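Speaker notes: transparent and deformable objects in tabletop manipulation
Remedios Pascual, with Tien-fu Hsueh
2023-12-19

Slide 1. Title
Thank Jendadham for the lab time. Say up front that this talk covers the grasp proposal stage only. Questions on the low-level controller go to Tien-fu.

Slide 2. Problem
Clear plastic breaks two assumptions in our earlier pipeline. First, depth readings on it are sparse or come from whatever lies behind it. Second, the outline changes each time the object is set down, so a stored template is of little use. Define "thin" here: anything the depth map can't separate from the table. Mention that Sepp, the old baseline, drops such objects at the segmentation step and never proposes a grasp.

Slide 3. Object set
40 household and office objects. 30 are rigid and are carried over from the October set. The rest are bags, sleeves and pouches. One starting view per trial, fixed camera, pale table. Low contrast is part of the test condition and was kept for every object.

Slide 4. The zipper pouch
Leave this one up for a while. Point to the green zipper first. It is the strongest color cue on the object, and the detector locks onto it. Then point to the glare just below the zipper at the left, where the paper underneath is partly hidden.

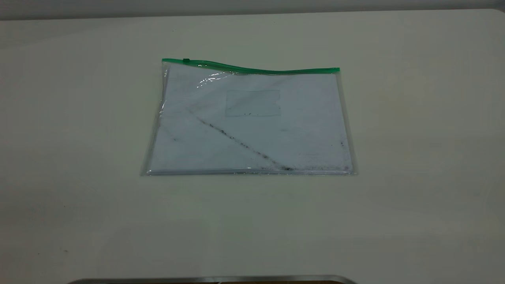 Fig. 2. Clear zipper pouch with a marked sheet of paper inside, starting view.

Three failure types to go over with the slide up:
Zipper only. The mask covers the green strip and stops. The grasp is then planned as if for a narrow bar.
Paper only. The mask follows the sheet and leaves out the clear border. Planned contact points fall inside the true edge.
Streak as edge. The long dark smudge on the paper is read as an object boundary and the mask splits in two. This was the one we did not expect.

Slide 5. Method
Nostetti takes the color image and predicts an outer contour directly, with no depth input. Trained on 2,000 hand-traced contours. Tracing rule: follow the plastic, ignore the contents. A second head scores each contour segment for graspability. Segments with glare get a lower weight but are kept in the list. Skip the loss function unless asked; it is in the backup slides.

Slide 6. Results
196 trials, same starting views for both methods. Go through the bar chart left to right. On rigid objects the two methods are close and the gap should not be oversold. On clear objects the gain comes almost entirely from removing the paper-only error. Streak-as-edge still occurs when the mark runs up to the bottom seam.

Slide 7. Limits
One table, one light setup. Contours were traced by two people and we have not measured agreement between them. Stacked pouches were not tested. The Skurkix gripper pads were replaced partway through the trials, so the grasp numbers before and after the change are reported in separate columns.

Slide 8. Next
Add a second light position. Retrace a subset of the contours. Run the pouch with the zipper turned toward the robot. Tien-fu takes questions on timing.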